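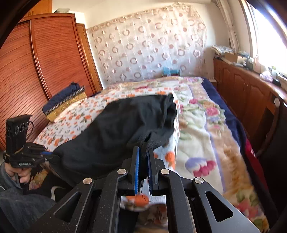 Laundry & Clothing Care > Folding and Storage

How do you fold black fleecy stuff without it turning into a lint magnet?

Asked by Udasis, 18 votes

I fold all my laundry on the bed, sitting down, because it's the only flat surface in my place big enough for a grown-up's clothes. Works great for towels and T-shirts! But my black things are driving me up the wall. They're a bit fuzzy on the outside, and however carefully I spread them out I end up with one side nice and smooth and the other end all bunched into wrinkles at the corner. When I fix that end, the middle creases up.

The other half of the problem is fuzz. I have a white cover on the bed with orange and grey-green print (love it, not giving it up) and I'm worried about black fluff getting all over it, plus whatever is on the cover getting onto the clothes. Should I be folding somewhere else? Is there a trick for getting the wrinkled end to lie flat? I have 8 of these to get through every week, so I'd love something quick.

2 answers

Answer from Bruturico (accepted by asker)

Oh, I love this question, I was a terrible folder until last October and now it's the part of laundry I look forward to!

Stay on the bed. It's soft and it's big and you can sit, and those are all good things. What changed it for me was working from the corners and leaving the middle alone. Take one corner in each hand, lift the edge a few inches off the bed, give it a gentle pull outward and lay it back down. Then do the same with the opposite edge. If you try to smooth a fuzzy fabric with your palm you just push the slack along until it piles up at one end, and I bet that's your bunched corner. Pull the bunched end toward you first, before you touch anything else, and the creases in the middle mostly go by themselves.

Then fold the long way, one third over, other third over, and roll or fold in half depending on your drawer. I roll. The rolls stand up on end in the drawer and you can see every one of them, so satisfying!!

For the fuzz: shake each piece hard over the bathtub before it comes anywhere near the bed. Turn it inside out for the wash too. And if you have a flat sheet in a dark color, throw it over your pretty cover while you fold, then shake the sheet outside when you're done. Takes me maybe a minute with the sheet.

One more, check for loose threads while it's spread out. Snip them, don't pull! I pulled one on a favorite sweatshirt and opened up half a cuff.

Comment from Udasis: The corner thing!! Did the bunched end first tonight and it lay down flat on the second try. Going to dig out a navy sheet.

Comment from Bruturico: Yay! Navy is perfect.

Answer from Skevberg

lint roller. the big wide kind. do the bed first and then the clothes

also check your dryer filter, mine was packed and everything black came out with specks on it. cleaned it and way better. I don't fold black stuff at all anymore, just hang it

Comment from Udasis: No closet space for hanging sadly, but I'll look at the filter, thanks!

Was this page helpful? 485 people said yes.

Related questions
Best way to store sweaters in a shallow drawer
Can I wash black clothes with dark jeans?
Getting fuzz off a printed bedspread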